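Success Ballast Belongs on the Car, and the Rulebook Should Say How Much

Apr 11, 2020

With the season on hold, the club touring car series that runs at Estport has put out its draft technical regulations for the restart. Most of the draft is housekeeping. Article 23 is different. It replaces success ballast with an adjustable performance balance, to be set by the series office between events using data from the cars. I think this is a mistake, and the reasons are mainly technical.

Under the existing rule, the winner of a race carries extra weight at the next one. The amount is in a table. It is bolted to the floor on the passenger side, in plates that the scrutineer can see, weigh and seal. A driver who finishes well knows before leaving the circuit what the car will weigh at the next round. So does every other entrant. The rule is crude, and it hurts some cars more than others, but its input is a finishing position and its output is a mass. Both can be checked by anyone with a results sheet and a set of scales.

The proposed rule takes sector times, top speed and fuel use and produces changes to minimum weight, ride height and intake restrictor diameter. The draft does not give the method. It says that adjustments will be made "as required to maintain parity." It doesn't define parity. Two cars can lap within a tenth of each other and be nowhere near equal in a race, if one of them makes its time on the straight and the other makes it in the corners. The car with the straight-line speed can pass and defend. The other one spends the afternoon looking at a rear bumper. A balance built on lap time alone will call those cars equal.

Anyone who has raced at both Estport and Arrieta knows how far this goes. Estport is two long straights joined by slow corners, and restrictor size decides most of it. Arrieta has one short straight and a long downhill section where weight over the front axle eats tires. A front-drive car that is well placed at the first circuit is in trouble at the second by half distance. Data gathered at one says little about the other, yet the draft allows an adjustment made after Estport to be carried to Arrieta unchanged. Ballast has the same fault in principle. The difference is that nobody claims ballast is a measurement.

Then there is the question of what drivers do when they know they are being measured. They drive slower. It is not cheating in any sense a steward could prove. A driver lifts early at the end of the straight, short-shifts through practice, sits behind a slower car when there is room to pass, and collects a larger restrictor for the next round. Every series that adjusts on performance data has had to write rules against this, and those rules come down to an official deciding whether a person was trying. With success ballast the incentive runs the other way for most of the season, as points are worth more than kilograms. It weakens near the end, when a driver may prefer fourth place to third, but the effect is small and easy to see.

Cost is supposed to be the argument for the new system. A team that knows its advantage will be removed won't spend money to find one. I doubt it. Teams will spend the same money on parts of the car that the data does not pick up: damper work, differential settings, tire preparation, brake cooling. Our own car had its dampers rebuilt by Siltness in January, before any of this was announced, and the gain was in consistency over a stint. Single-lap pace did not move at all. No balance formula working from best sectors would have found it.

The restrictors themselves are not free either. Each car would need a set in 5 sizes, machined to the drawing and sealed by the series. Every change means remapping the engine, and for those of us without a dynamometer that is a day of hire plus a tuner. A steel plate costs very little and needs a wrench. The engine does not know it is there.

There is a safety point as well. Ride height changes alter how a car behaves over curbs and under heavy braking. A team would receive its new figure shortly before an event, set the car to it, and find out what it had done in the first practice session. Fixed ballast in a known position changes the car too, but in a direction any amateur can predict. The car brakes later in distance, turns in more slowly and works the outside tires harder. Drivers learn it in a lap or two.

I accept that the present rule needs work. The maximum is too high for the small-engine class, where full ballast is a bigger share of the weight of the car. A scale based on percentage of minimum weight would fix that in one line. The steps between finishing positions are too steep at the front and too flat from sixth place down. Ballast should come off faster after a retirement, so that a car with a broken driveshaft is not still paying for a win two rounds back. And the plates should be fixed in a mount of standard dimensions, with the position given from the rear face of the front bulkhead. At present one team can put the weight low and central while another, with a different seat frame, cannot.

The Sterolura cup tried a version of this, with percentage steps and a standard mount, across grids of mixed age and engine size. Lap times spread out a little. The racing was closer in the middle of the field, which is where most entrants are. Protests about weight almost disappeared, there being very little to protest.

The series office has asked for written comments from license holders. Mine will ask for three changes. Withdraw Article 23 as drafted. Put the percentage scale in its place. If data-based adjustment has to come in later, publish the formula, the inputs and the circuit weighting before the first round and leave them alone until the last. An entrant should be able to work out the penalty at the kitchen table from the published results. Where that can't be done, the car is being regulated by opinion, and the entry fee is buying a place in someone else's spreadsheet.

Comments close two weeks after publication of the draft, and late ones will not be read.

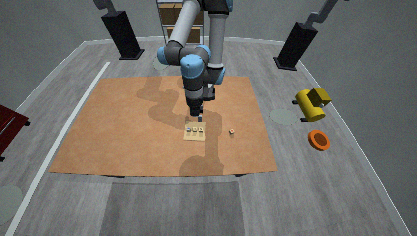
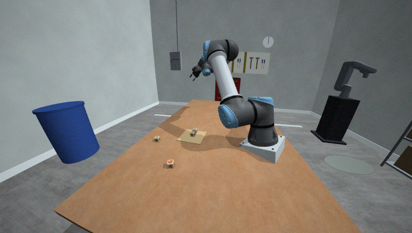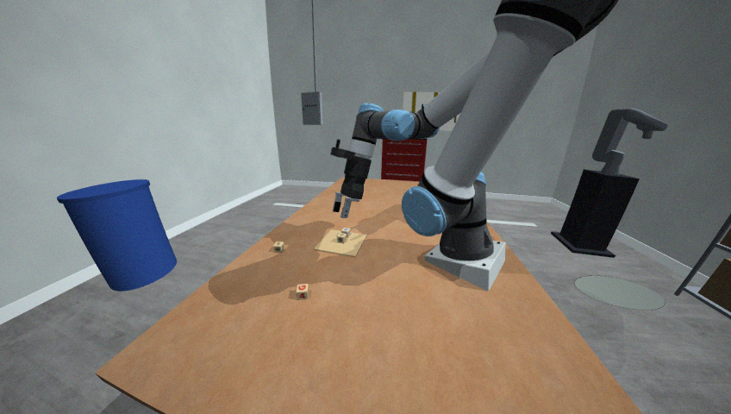
Simulated robot arm, three renderings.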